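Memoria del proyecto: Manipulación bimanual de envases de despensa en simulación
Grupo Foley. Tutor: Enda Mulcahy
Entregada el 18 de abril de 2021

1. Planteamiento

El enunciado pedía responder a una pregunta acotada: si un robot de dos brazos puede hoy guardar una compra pequeña sin que una persona corrija cada agarre. Elegimos la despensa porque los objetos son rígidos, baratos y de tamaño parecido, y porque la tarea se puede puntuar de forma automática. Quedan fuera la ropa, los cables y los líquidos.

Todo el trabajo se hizo en simulación. El plan de octubre preveía una fase en el laboratorio, que se suprimió al reducirse las horas de acceso. Usamos el simulador Brarnus y, para planificar trayectorias, la biblioteca Pruken, sin modificar.
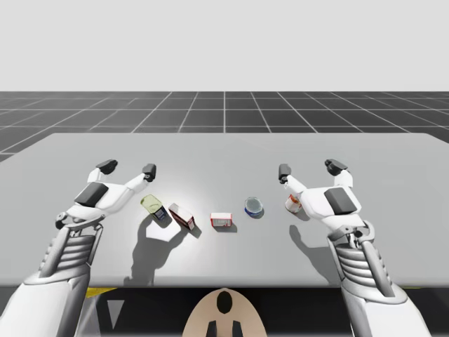
La dificultad de la tarea depende más de la colocación inicial que del número de objetos. Con todos los envases de pie y separados, el planificador resuelve casi siempre al primer intento. Los casos que interesan son los desordenados: un tarro de vidrio tumbado en oblicuo junto a una caja de cartón girada obliga a elegir entre entrar por arriba, con poco margen lateral, o apartar antes uno de los dos. El tarro pequeño de etiqueta roja plantea otro problema, pues desde la cámara de trabajo un dedo de la pinza derecha lo tapa en parte y la estimación de pose pierde puntos justo antes del cierre.

2. Método

Se generaron 500 disposiciones iniciales variando posición y orientación. Cada brazo tiene asignada su mitad de la mesa y la zona central se reserva al primero que la solicita. Un episodio es válido si todos los envases terminan dentro del área de destino, sin caídas y sin contacto entre los brazos. Se permiten 2 reintentos por objeto.

La percepción corre a cargo de Nadent, un módulo de segmentación que ya se usó en la memoria del curso anterior. No se reentrenó.

3. Resultados

De las 500 disposiciones fallaron 114. En 47 de ellas la causa fue una pose mal estimada, casi siempre por ocultación. El resto se reparte entre deslizamientos al levantar y bloqueos de la zona central, que no separamos porque el registro guarda el mismo código para ambos. Es un defecto de nuestro script y habría que corregirlo antes de repetir la serie.

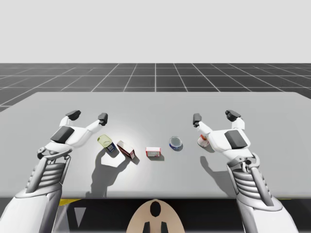 Los bloqueos merecen una nota aparte. Cuando los dos brazos piden el centro en el mismo ciclo, el árbitro concede el turno al izquierdo y el derecho espera en su última postura, que a veces invade la trayectoria del otro. Retirar el brazo en espera a una postura neutra alarga el episodio, pero en las pruebas sueltas que hicimos elimina el bloqueo. No dio tiempo a incorporarlo a la serie completa.

4. Discusión

Con estas cifras, un usuario tendría que intervenir con demasiada frecuencia para que el sistema le ahorrase trabajo. Además, el simulador trata los envases como sólidos rígidos con fricción constante. Un cartón real cede al apretarlo y una tapa puede girar. Cabe esperar un resultado peor en el laboratorio, aunque no tenemos datos para decir cuánto.

5. Trabajo pendiente

Separar los códigos de fallo. Repetir la serie con la postura neutra. Añadir una segunda cámara lateral y medir su efecto sobre los errores de pose.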